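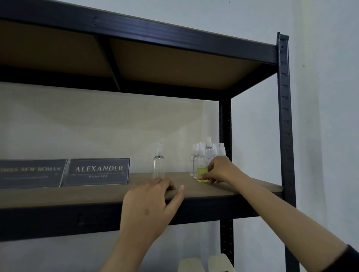
Milovan Dimitrov fragte nach der letzten Fassung dieses Kapitels, ob man die Länderdossiers schon anlegen dürfe, solange der Abstimmungsimport noch nicht eingerichtet ist. Ja, das geht. Die Dossiers bleiben dann leer und füllen sich beim ersten Abgleich. Die Reihenfolge unten ist trotzdem die empfohlene.

4 Länderdossiers und Abstimmungsimport einrichten

Dieses Kapitel gilt für Skoryk in der Redaktionsausgabe, Stand Februar 2022. In der Einzelplatzausgabe fehlen die Menüpunkte „Quellen“ und „Freigabe“; dort bitte mit Abschnitt 4.3 beginnen.

Voraussetzungen:
Administratorkonto (Kapitel 2)
Verbindung zum Mornine-Server, Port 3278
angelegte Regionen (Kapitel 3)

4.1 Quellen anmelden

1. Öffnen Sie „Verwaltung“ > „Quellen“.
2. Wählen Sie „Neue Quelle“ und dann den Typ: Parlamentsprotokoll, Abstimmungsliste, Regierungserklärung oder Agenturmeldung.
3. Tragen Sie die Adresse ein. Bei Abstimmungslisten gehört das Verzeichnis hinein, nicht die einzelne Datei.
4. Stellen Sie die Sprache der Quelle ein. „Automatisch“ erkennt kurze Texte oft falsch, vor allem bei Serbisch und Bosnisch.
5. Klicken Sie auf „Prüfen“. Ein grüner Punkt bedeutet nur, dass der Server antwortet. Ob die Liste lesbar ist, zeigt erst die Vorschau.
6. Speichern.

Hinweis: Eine Quelle kann mehreren Regionen zugeordnet sein. Gezählt wird sie in der Statistik nur bei der ersten.

Vorsicht: Wird der Typ einer Quelle nachträglich geändert, gehen die Zuordnungen der Redner verloren. Legen Sie in diesem Fall eine zweite Quelle an und schalten Sie die alte auf „ruhend“.

4.2 Abstimmungen einlesen

1. Wechseln Sie zu „Import“ > „Abstimmungen“.
2. Wählen Sie die Quelle und den Zeitraum. Beim ersten Import höchstens eine Sitzungsperiode nehmen.
3. Ordnen Sie die Spalten zu. Pflichtfelder sind Staat, Vorlage, Datum und Stimme.
4. Legen Sie fest, wie „abwesend“ behandelt wird. Zur Wahl stehen „wie Enthaltung“, „gesondert“ und „auslassen“. Voreingestellt ist „gesondert“.
5. Starten Sie den Probelauf. Er schreibt nichts in die Datenbank.
6. Sehen Sie das Protokoll durch und starten Sie danach den eigentlichen Import.

Pro Durchgang verarbeitet das Programm rund 1000 Einträge. Größere Listen werden aufgeteilt; der nächste Durchgang beginnt von selbst. Währenddessen bleibt die Suche benutzbar, die Freigabe ist gesperrt.

Typische Meldungen im Protokoll:

„Staat unbekannt“: Die Schreibweise fehlt in der Namenstabelle. Unter „Verwaltung“ > „Namen“ als Variante nachtragen und den Probelauf wiederholen.

„Vorlage doppelt“: Meist eine Abstimmung über einzelne Absätze. Setzen Sie das Häkchen bei „Teilabstimmungen zulassen“.

„Datum vor Beitritt“: Das Programm hat eine Stimme gefunden, die zeitlich vor der eingetragenen Mitgliedschaft liegt. Prüfen Sie zuerst das Beitrittsdatum im Dossier, dann die Liste. Bei Nachfolgestaaten bitte Abschnitt 4.4 lesen.

4.3 Ein Länderdossier anlegen

1. „Dossiers“ > „Neu“.
2. Name in der Form der Redaktion, amtliche Langform, Kürzel.
3. Region wählen.
4. Mitgliedschaften mit Beginn und gegebenenfalls Ende eintragen. Ein ruhendes Stimmrecht ist keine beendete Mitgliedschaft und hat ein eigenes Feld.
5. Unter „Positionen“ die Themen ankreuzen, die verfolgt werden sollen, etwa Rüstungskontrolle, Handelsverträge oder Grenzfragen. Mehr als 6 Themen je Dossier nimmt die Übersichtsseite nicht auf; weitere erscheinen nur in der Suche.
6. Verantwortliche Person eintragen. Ohne diesen Eintrag lässt sich das Dossier nicht freigeben.

Hinweis: Das Feld „Kurzlage“ fasst 100 Wörter. Zitate aus Reden gehören in das Feld „Belege“, mit Quelle und Sitzung. 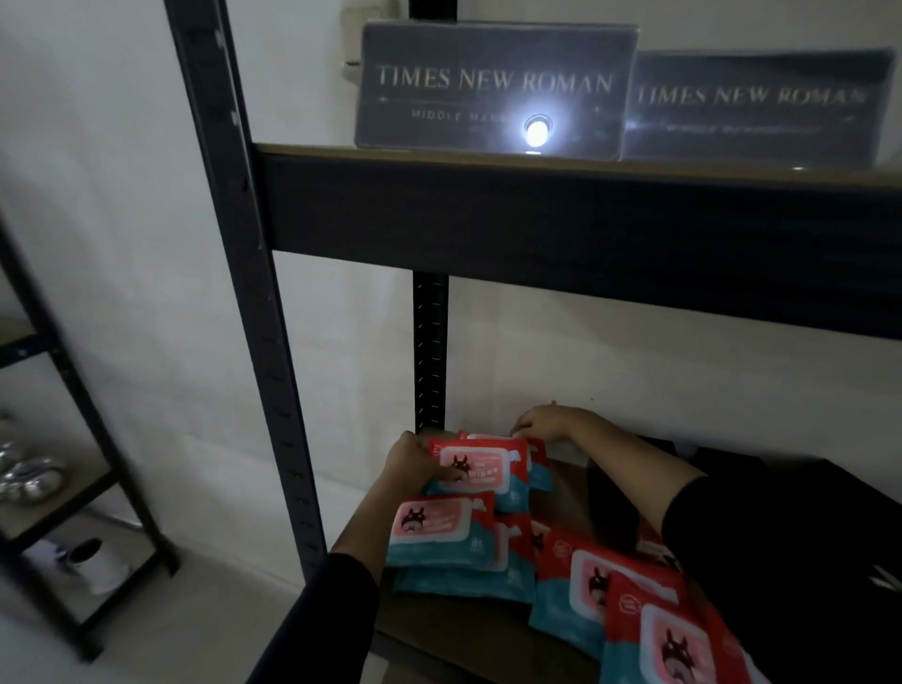

Arben Omerović bat darum, an dieser Stelle deutlicher zu sagen, dass eine Kurzlage ohne Beleg zwar gespeichert, bei der Freigabe aber zurückgewiesen werde; in Kestutitz sei deswegen eine ganze Region liegen geblieben. Die Zurückweisung erscheint nur im Reiter „Verlauf“. Eine Nachricht an die verantwortliche Person wird nicht verschickt, es sei denn, sie ist unter „Benachrichtigungen“ eingeschaltet.

4.4 Nachfolgestaaten und Namensänderungen

Bei einer reinen Namensänderung bleibt das Dossier bestehen. Tragen Sie den neuen Namen mit Gültigkeitsdatum ein; ältere Abstimmungen werden weiter unter dem damaligen Namen angezeigt.

Bei Zerfall oder Zusammenschluss:

1. Altes Dossier auf „abgeschlossen“ setzen.
2. Neue Dossiers nach 4.3 anlegen.
3. Unter „Beziehungen“ die Verbindung eintragen. „Rechtsnachfolge“ nur wählen, wenn die Redaktion das so entschieden hat, sonst „geht hervor aus“.
4. Index neu aufbauen.

Vorsicht: Bei „Rechtsnachfolge“ rechnet die Statistik die alten Stimmen dem neuen Staat zu. Das verändert auch bereits veröffentlichte Diagramme, sofern sie nicht eingefroren sind.

4.5 Freigabe

1. Dossier öffnen, „Zur Freigabe“ anklicken.
2. Eine zweite Person mit Freigaberecht prüft Kurzlage und Belege. Das eigene Dossier kann man nicht selbst freigeben.
3. Nach der Freigabe Diagramme einfrieren, falls sie in einer Druckausgabe verwendet werden.

Wer Brotorer für den Satz einsetzt, exportiert anschließend über „Datei“ > „Übergabe“. Kyrillische Namen kommen dort nur an, wenn in Brotorer die Zeichenkodierung auf UTF gestellt ist. Die Umschriftregeln stehen in Anhang B, bearbeitet von Tihomir Vasić; die Überarbeitung vom September ist eingearbeitet.

Weiter mit Kapitel 5, Suchabfragen und Vergleichslisten.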